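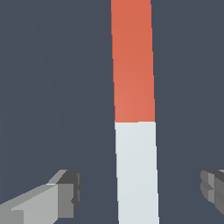
Where Does Brown Come From?
By Kam-wah Yang

Go and look for brown in a rainbow. Take your time, because rainbows do hang around for a bit if the sun stays out. You'll find red, then orange, then yellow, then green, and so on down to violet, and however long you stand there in your gumboots you won't find any brown. Odd, isn't it? Brown is on tree trunks and toast and sparrows and most of the puddles on my street in Hornine, and yet the rainbow seems to have left it out altogether.

The secret is that brown is a sort of orange. It's dark orange, or sometimes dark red or dark yellow, seen next to things that are brighter than it is. Your eyes are always comparing. When a patch of orange sends back much less light than whatever is around it, your brain decides to call it brown.

You can try it at home. Find a picture of a block of chocolate on a tablet and make the chocolate fill the whole screen. Then take the tablet into a very dark room (ask a grown-up before you go switching off lights on everybody) and look at it through a cardboard tube. With nothing brighter beside it, the chocolate may start to look rather orange. My nephew was quite upset by this and wouldn't eat his for the rest of the afternoon, but I promise the chocolate is the same as it ever was.

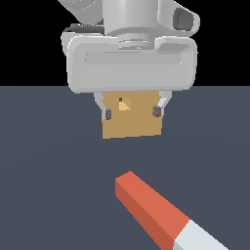 Can you make brown with paint if you haven't got a brown tube?
You can, and the easiest way is to mix orange with a little blue. Red, yellow and blue all stirred together will do it too. Add the blue a tiny dab at a time, or you'll end up with something closer to the colour of a wet road.

Long before there were tubes of paint, people dug their browns straight out of the ground. The oldest ones are called ochres – say it "OH-kers". Ochre is earth with iron in it, and the iron has joined up with oxygen, much as it does when a bike is left out in the rain and goes rusty. Depending on what the iron has been up to, the earth can be yellow, orange, red, brown or even purplish.

Here in Australia, Aboriginal people have been using ochre for a tremendously long time, many times longer than 1,000 years, and they still use it today for painting and for ceremony. In different parts of the country there are special places where it is gathered, and looking after those places is an important job.

One of the loveliest tricks ochre can do happens in a fire. Yellow ochre has some water locked up inside it, far too snugly to be wrung out like a sponge. Heat it enough and the water leaves,
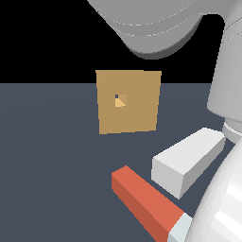
and the yellow slowly turns to red. People worked this out in ancient times, which meant that if the only ochre nearby was yellow, they could still have red to paint with.

To turn a lump of ochre into paint you crush it, grind it until it is as fine as flour, and then mix it with something sticky so it will hold on to the wall or the bark or the paper. Egg yolk works, and so do oil and some kinds of plant gum. My friend Attila Lengyel mixes his with egg, and his kitchen smells peculiar until at least 8 o'clock at night, but the paintings are beautiful. 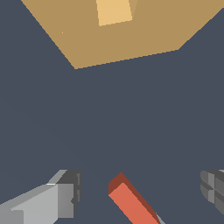
Ochre-brown, with a patch of pale yellow.

Painters have given their browns some wonderful names. Sienna is named after the Italian city of Siena, and "burnt sienna" is the same earth after it has been roasted. Umber is a darker earth with manganese in it as well as iron. Sepia used to be made from the ink of cuttlefish, who squirt it out when they want to get away from something bigger than themselves.

Animals make their own brown with a substance called melanin. It's in feathers and fur, and it's in your skin and hair as well. Leaves are a different story again. When a leaf dies, the green stuff inside breaks down, the yellows fade in their turn, and tannins are among the things left behind. Tannins are what make a cup of tea brown too, so if you find a creek the colour of tea with plenty of old leaves lying on the bottom, you'll have a very good idea what has been steeping in it.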